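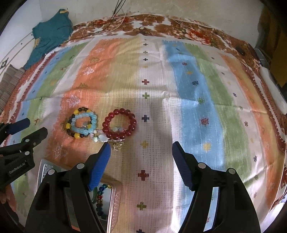 Sell the bracelets, my sister says. Or string them all on one long thing and hang it in a window. No. Absolutely not.

I've been sorting beads on the bed all afternoon (the bed is the only flat place in my apartment, don't write in) and I have an opinion now, a strong one. Cheap bracelets deserve to be kept properly. Not in a knot at the bottom of a bag. Not in the bathroom dish with the hair ties. Laid out on a cloth once in a while and looked at.

Take the black and yellow one. No idea what it's worth. Probably lunch. I wore it for two years straight, every job interview, and teh elastic is going. The deep red one I wear when I'm in a mood. The pale one with the little gold-colored wire charm I never wear at all, the charm catches on sweaters, and I would fight you for it.

The decluttering people want a rule. One in, one out. Keep the good one. But which is the good one? I read a column in January telling everybody to own a single bracelet, "a signature piece." Who is this for? Someone with one mood, I guess.

And beads are small! That's my whole case. A couch you don't love is a problem. A bracelet you don't love takes up the space of a cookie.

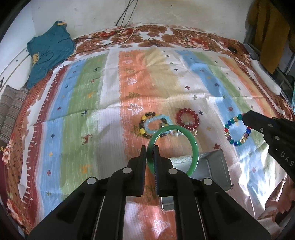 Bríd Flanagan wrote back to say that was fine for beads, but a jade bangle is a different animal: it doesn't stretch, it chips if you pile it in with the rest, and hers gets its own sock in its own drawer. Fair. I still think a sock is a sad place for jade. Green like that wants light coming through it. Put it on, bang it on the desk a little, take your chances.

She also says restring anything on elastic before it snaps on a bus. Ok yes. I have lost beads on a bus. You do not get them all back, you get maybe the ones near your feet and then its your stop.

So restring. Wipe them down with something soft. Then wear the ugly ones too, wear the loud square multicolored one to the dentist. Mine are going back in the box tonight, but the red one's staying on.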